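3.2 The puzzle task and the shared table

We wanted a first task that anybody dropping in at the Gustholm workshop could understand without a lecture, and a children's number puzzle has served us wonderfully well in that role. The tiles are wooden, with jigsaw edges, and they come in two families: numerals, and pictures to be counted. A visitor sees right away what the arms are supposed to do, and (this matters in a room where people are also waiting for the drill press) sees just as quickly when they have done it badly.

The table itself is an ordinary white one, and we mark it with short strokes of pink marker whenever we need to remember a position. Over the months the strokes have piled up faster than we clean them off, so readers who look closely at our pictures should not take every pink line for a current reference point. Figure 2 was taken from the wrist of the right arm, with the other gripper over one of the loose tiles and the board in the middle of the table.
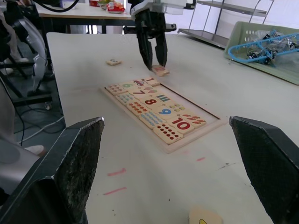
Figure 2. Right wrist view of the puzzle task. Photo: Tirkel project, Gustholm workshop.

The wrist view has one great virtue for a build like ours, in that the fingers are always in it. We had planned a much fancier calibration, and spent most of April on it, but in daily use we found ourselves simply looking at where the fingertips stood against the tile and correcting by eye. The price is a busy background. Cables, shelving and the second table all find their way into the picture, and our first tile detector, a small program we call Nemateo, was fond of proposing tiles in places where no tile could possibly be. Masking everything beyond the table edge cured most of this.

We recorded 228 attempts at returning a single tile to the board, of which 119 ended with the tile seated flat. Another 17 were stopped by hand, usually out of worry for the fingers. Most of the remaining failures were close ones: the tile went into the tray but caught on a neighbor's wavy edge and stayed a little crooked. Following the advice in Halilović's notes on hand-built grippers, we slowed the last part of the descent, and we would warmly recommend the same to anyone starting out.

Figure 3 shows the tray from nearer by, with the fingers closed and one tile sitting out of line beside the red car. The open strip along the left rail is handy here, as a tile can be set down in it and then nudged sideways.
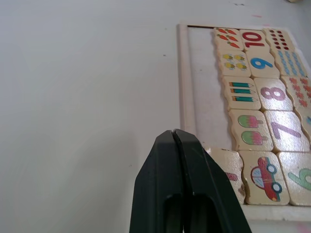
Figure 3. Closed fingers at the corner of the tray.

3.3 Finger pads and wear

The pads are the part we replace most often, and we keep a few spare pairs in a drawer under the bench.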